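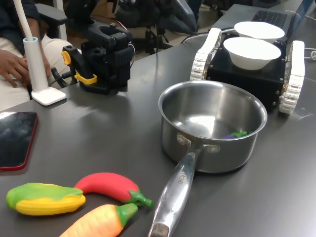
Session 4: Sorting, Storing and the Problem of the Aubergine

Food Play and Early Language, Prestgate Centre
Notes by Lamduan Thepsuriya

We use cookies to improve your visit. Accept all | Manage settings

Last time Guido Orlandini took you through dressing up, and I gather the hats have been found. This session is toy food, a subject on which the published guidance is thin and the opinions in staff rooms are not.

Start with a real saucepan. Toy pans are light, they tip, and they make a disappointing noise. A steel one with a proper riveted handle has weight, and a child has to think about how to hold it. Check the rivets for sharp edges. Check them again after November, when everything in the play kitchen has been used as a drum.

Soft vegetables are the sensible choice for under-threes. The usual set gives you a corn cob, a chilli, a carrot and an aubergine, chosen by someone who has never cooked supper. Never mind. For language work they're very good: four strong colours, four different shapes, and at least one word that adults also have trouble spelling.

Activity A: In and out

Put the aubergine in the pan and leave the rest on the table. Ask where it is. Accept "in there", then offer "in the pan" yourself. Move on to "next to" and "behind" only when the child is bored of "in", which may take until Easter.
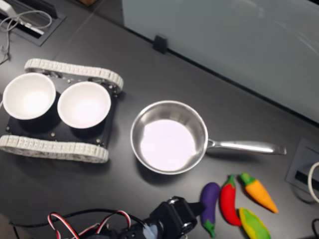
Once the pan is empty again, hand over the choosing. "What shall we cook?" gets more talk than "Can you find the carrot?", to which the full and correct reply is a pointed finger. Don't rescue a silence before you have counted to nine. You will want to at 4.

Activity B: Serving up

Two plain white bowls, the same size. Same size matters, unless your aim is to study grievance. One bowl for you and one for the child, and talk through who gets what. "More", "another" and "mine" will all turn up, the last without any teaching.

For next session: write down ten minutes of food play, word for word, including your own part. Most of us find we talked too much. Bring it on paper, please, as the Retix projector is still off being mended.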